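Pre-departure walk-round, tanker *Dunitton*, November, after the fuel conversion. I've kept the yard's order of items so you can lay my notes beside their list, and I've put my own comments under each one. Bear with me, I talk a lot on ships!

## Part A: Bunkering station, port side

- [x] Manifold flange faces clean, blanks fitted
- [x] Drip tray in place and drained
- [x] Water curtain tested
- [ ] Emergency release coupling tag readable

The manifold is lovely. Really tidy work, and whoever did the pipe supports clearly enjoyed themselves. Water curtain came on at the first try and soaked my left boot, so I can vouch for it personally.

The coupling tag is another story. It's there, it's riveted on, and somebody has painted straight over it. I could make out 2504 with my thumbnail and a torch and nothing after that. Please scrape it back or order a new one from Steluvex before the first bunkering -- I don't want the terminal guy turning you away over a bit of gray paint.

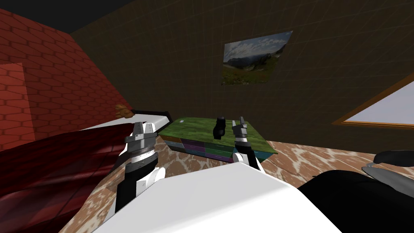 *Words and walk-round by Aitana Echevarría, for the Cindia ship inspection notes*

## Part B: Tank connection space

- [x] Door seals, both sides
- [x] Gas detectors, calibration labels in date
- [x] Bilge level alarm
- [ ] Lighting, all fittings working
- [x] Access sign in the crew's working languages

I spent longer in here than I'd planned (it's a tight space and I had the big jacket on). The door seals are new and they look it, no nicks, no flat spots. I ran a strip of paper round the frame with the door shut and it gripped all the way.

The gas detectors both alarmed on test gas and both showed up on the bridge panel with the right name. You'd be surprised how often the second part goes wrong! On the last ship I did for Cindia the two labels were swapped, and we had a very confusing ten minutes over the radio.

One light fitting above the inboard valve is out. Chief says the spare is on board, so that's a quick one. I'd like to see it lit before I close the item.

## Part C: Ventilation

- [x] Fan 1 runs, airflow switch trips correctly
- [ ] Fan 2 runs, airflow switch trips correctly
- [x] Inlet mesh clear

Fan 1, no complaints. Fan 2 runs fine and moves plenty of air, but when we shut the damper on it the alarm took far too long to come up. The limit on the drawing is 10 seconds and we were well past that, twice in a row. Jae-hoon Son from the yard was standing next to me with his own stopwatch and we agreed on it, so there's no argument there. He thinks the switch is set too low. I think so too, but I'd still have somebody look at the wiring while the cover is off.

Inlet mesh is clear. There was a plastic bag near it on deck, which I put in my pocket and then found again at dinner.

## Part D: Fuel line to the main engine

- [x] Double-wall pipe, pressure holding in the outer space
- [x] Master valve closes on emergency stop
- [x] Stop buttons marked and guarded
- [x] Changeover from gas to diesel, at the berth

This is the part I'd been looking forward to. We did the emergency stop from the bridge, from the control room and from the bunkering station, and the master valve shut every time. Position light agreed with the valve every time as well -- I had the second engineer standing by it calling it out.

Changeover was smooth. I had my coffee on the console and it barely shivered. I know that isn't a test, but it makes me happy anyway. The proper readings are in the engine log and I've signed beside them.

My only grumble is the guard on the control room stop button, which is stiff. It opens, it passes, but try it with gloves on and you'll see what I mean. A drop of something on the hinge would do it.

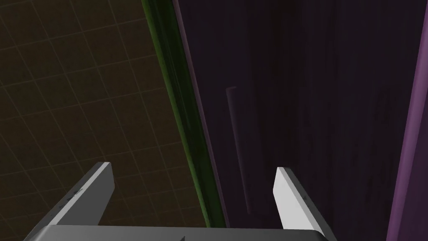
*Robot gripper, fingers open, computer-rendered view.*

## Part E: People and paper

- [x] Gas fuel training certificates for the watch
- [x] Bunkering checklist on board, latest version
- [ ] Emergency drill held with the full crew
- [x] Cold burn first aid kit

Certificates all there, all in date, all in one folder. Bless the chief mate. The bunkering checklist is the current version, but there was an old one taped up inside the station door too, and I took that down with permission.

The drill hasn't been held with everybody yet. 8 of the crew have done it and the ones who joined last haven't. I do understand, it's been a busy yard stay and people have been living out of boxes, but this one I can't wave through. Do it alongside, do it properly, with the breathing sets on and the stretcher out, and write down who was there.

First aid kit is complete. Somebody asked me whether the big gloves in it are for handling the hoses. No! They're for the kit. The hose gloves hang in the bunkering station, and there are 5 pairs, which is plenty.

## Part F: Deck, general

- [x] Walkways free and non-slip
- [x] No-smoking signs around the hazardous area
- [x] Tank dome cover secured
- [x] Fire hoses run out and restowed

Nothing to moan about. The new non-slip by the tank is a bit fierce on the knees if you kneel on it, as I did, for a good look under the dome cover. All the bolts are in and all have their paint marks lined up.

## Open items

| Item | Where | Who | When |
|---|---|---|---|
| Coupling tag painted over | Part A | Yard | Before first bunkering |
| Light fitting out | Part B | Chief engineer | Before departure |
| Fan 2 airflow alarm slow | Part C | Yard, Jae-hoon Son | Before departure |
| Crew drill not complete | Part E | Master | Before departure |
| Stiff guard on stop button | Part D | Crew | When you get a chance |

I'll be back on board at 7 in the morning to see the fan again and watch the drill. If the fan switch has to come from Ma and won't arrive overnight, call me before you sail, not after. I keep the phone on. And if there's any more of that almond cake from the galley, I wouldn't say no.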